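Gellthorpe Building Interiors, Unit 4: Lightweight Wall Panels
Handout revised 08/07/2019

4.1 Setting out
Panel walls are set out from a datum line, not from the nearest corner, which is seldom square. Mark the line at both ends and at 3000 mm intervals between. Where the wall length is not a multiple of the panel width, cut the two end panels equally. A narrow strip left at one end is a setting-out fault and will be marked as such.

4.2 Joints
A butt joint between flat panels reads as a thin dark line. The eye picks up a change in joint width much sooner than a change in panel width, so the gap must be held constant from head to base. Check it at 400 mm and again at head height. Joints are left open or filled, never both on one wall.

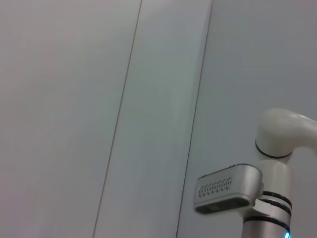 Flatness is checked with a straightedge laid across each joint, first horizontally, then on the diagonal. A step between neighboring panels is called lipping. It shows most under light falling along the wall and may be missed under light from the front.

4.3 Finish and shade
Matte finishes hide small surface defects but show differences in shade. Two light gray panels of the same color can look warmer or cooler depending on nearby surfaces and lamps. Compare panels side by side under one lamp before fixing.

Reading for next session: Unit 5, fixings at base and head.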